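Trenmont Community Kitchen – Storage and Equipment Grant
Progress report to the Fluvitz Fund, February 2020

Work on the pantry and the lending shelf continued through January. We have now spent 2261 dollars of the grant, mostly on shelving, wire racks and food containers. The old cardboard boxes are gone from the pantry and dry goods are stored off the floor.

We bought 14 two-tier racks for the counters and cupboards. Each one gives us a second level for small containers, and the mesh sides make it easy to see what is running low. Nine are in use. The rest will go to the Uvik Street kitchen once its cupboards are painted.

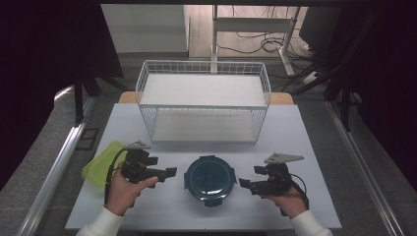
Two-tier wire rack with round and rectangular containers, January.

Containers are being sorted by shape – round ones for leftovers, rectangular ones for dry goods. Nearly 30 households have signed up to borrow a set. Some lids from the first order did not fit well and the supplier has agreed to replace them.

Still to do: labels for the shelves, a sign-out sheet for the Uvik Street kitchen, and a second order of small round containers. We expect to stay within budget.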